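# Getting marks off a pale tabletop

I love a white table and I will defend them to anyone, but they do show every single tea ring! After years of trying things out on mine, these are the ones I keep going back to.

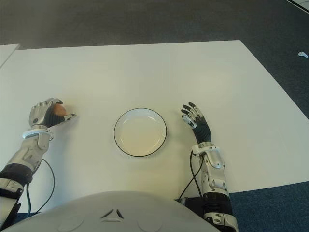

*Matt and off-white, the sort of top these tips are for.*

**Tea and coffee rings.** Bicarb and a little water, mixed to a paste as thick as toothpaste. Dab it on, go and put the kettle on again, then wipe with a damp cloth. Don't scrub. A matt finish goes shiny where you rub it and you'll never get it back (ask me about my old desk).

**Biro.** A drop of surgical spirit on cotton wool, working from the outside of the mark inwards. Try it underneath first, somewhere out of sight. Felt tip usually comes off the same way, though red is a pig and may need 2 goes.

**Sticky labels.** Warm them with a hairdryer on low and peel slowly from one corner. Any gum left behind rolls up beautifully under your thumb with a bit of cooking oil, then wash with soapy water or you'll have a greasy patch instead.

**Turmeric.** Oh dear. Wash off what you can and, if you can shift the table, stand it by a sunny window. I had a yellow splodge in June that faded to nothing this way, and I was thrilled!

**Everyday wiping.** Warm water, the smallest squirt of washing-up liquid, and a well wrung cloth. Dry it straight after with an old tea towel. Skip spray polish on matt tops, it leaves smears you can only see at breakfast time.

Still no luck here with candle wax dye, so if you've cracked that one please write in.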